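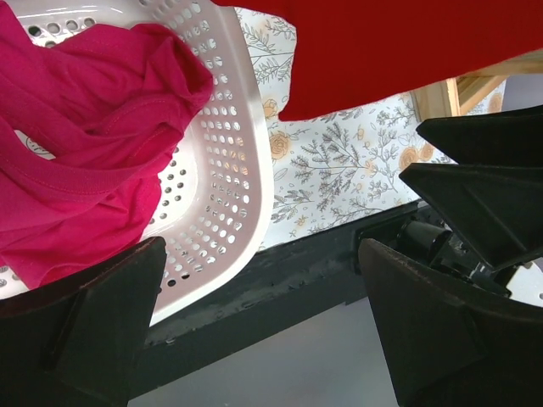

Wäsche sortieren, zweiter Versuch

Im letzten Beitrag ging es um die Waschmaschine selbst, diesmal um den Schritt davor. Ich habe das Sortieren lange nach Gefühl erledigt und seit dem Umzug in die Wohnung am Preledau auf feste Regeln umgestellt. Stand März 2022 sieht das Verfahren so aus.

Gesammelt wird in einem einzigen weißen Kunststoffkorb mit gelochter Wand. Vorher stand an derselben Stelle ein geschlossener Behälter mit Deckel. Darin hielt sich die Restfeuchte von Sporthemden und Handtüchern, nach drei Tagen war das deutlich zu riechen. Mit Lochwand trocknet der Inhalt nach, sofern man ihn nicht zusammendrückt. Der Rand sollte dick und glatt sein. An einem Korb mit unsauber entgratetem Rand habe ich mir schon einmal einen Strickpullover ruiniert.

Rot und Pink laufen bei mir als eigene Gruppe. Das betrifft im Moment vor allem ein T-Shirt in Magenta und alles, was kräftig rot ist. Ronja Berge hat mir nach dem Beitrag über Farbfangtücher geschrieben, sie wasche Rot seit Jahren mit Dunkelblau und habe nie ein Problem gehabt. Das glaube ich ihr. Bei mir hat ein neues rotes Teil im vergangenen Juni eine ganze Trommel Unterhemden rosa gefärbt, 40 Grad, Normalprogramm, mit Tuch. Seitdem gilt:

Neue rote Teile: dreimal einzeln, 30 Grad.
Danach: Gruppe Rot/Pink, 30 Grad, Feinwaschmittel flüssig.
Schleuderdrehzahl: 800, bei dünnem Jersey 600.
Auf links drehen: immer, auch ohne Aufdruck.

Das Drehen auf links erledige ich beim Entnehmen aus dem Korb, Stück für Stück. Aufgerollte Ärmel und Säume werden dabei ausgezogen. Ein doppelt gesteppter Saum, der eingerollt in die Maschine geht, kommt eingerollt wieder heraus und muss gebügelt werden. Offen gewaschen reicht glatt aufhängen.

Zur Füllmenge: Ich habe die Gruppen mit der Kofferwaage gewogen. Rot/Pink kommt in zwei Wochen auf 3 kg, das genügt für einen sinnvollen Waschgang. Ein graues Shirt wiegt 437 g, wenn es noch nass vom Regen ist, trocken deutlich weniger. Wer nach Gewicht dosiert, sollte also trocken wiegen. Beim Flüssigwaschmittel bin ich für diese Menge bei 66 ml gelandet – die Dosierkappe hat leider keinen passenden Strich, ich messe mit einem kleinen Becher ab.

Offen ist noch die Frage der Zwischenlagerung. Eskil Ekström arbeitet mit vier Beuteln an einer Stange und sortiert sofort beim Ausziehen. Das spart den zweiten Durchgang, braucht aber 80 cm freie Wandbreite, und die habe ich nur im Flur. Vorerst bleibt es beim einen Korb. Die Messwerte zum Trocknen auf dem Wäscheständer folgen, sobald das Hygrometer wieder eine Batterie hat.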